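Holtley Residents' Services has updated its guidance on the care and storage of jewelry in furnished rooms. The guidance applies to all residents from April.

1/ During the past year our office received 337 reports of mislaid personal items. Nearly 100 of these concerned bracelets, necklaces and rings.

2/ Most of the items were later found in bedding. Residents are asked to check the bed fully, including the folds of quilts and covers, before filing a report.

3/ A shallow tray with a raised border is recommended for sorting. It may be set on the bed or on the dresser - either is acceptable, provided that it is put away afterward.

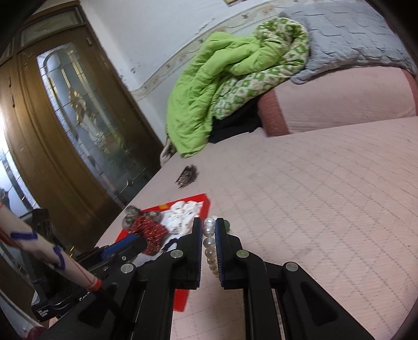 4/ Beaded strands should be laid flat and kept apart from chains. Hanging them for long periods places strain on the cord. Residents who own pieces with pearls or pearl-like beads should wipe them with a soft, dry cloth before storage.

5/ Perfume and hair spray should be applied before jewelry is put on. Please do not store either product in the same drawer.

6/ Broken strands may be brought to the front office in a sealed envelope marked with the resident's name and room number. Restringing is arranged through Howells and normally takes 9 working days.

7/ Items found in shared laundry areas are recorded by Tegwen Beddoe and held until the end of the following month. Proof of ownership may be a photograph or a written description.

8/ Questions about this guidance may be sent to Arwel Dafis, Residents' Services. Printed copies are available at the front office until 5 p.m.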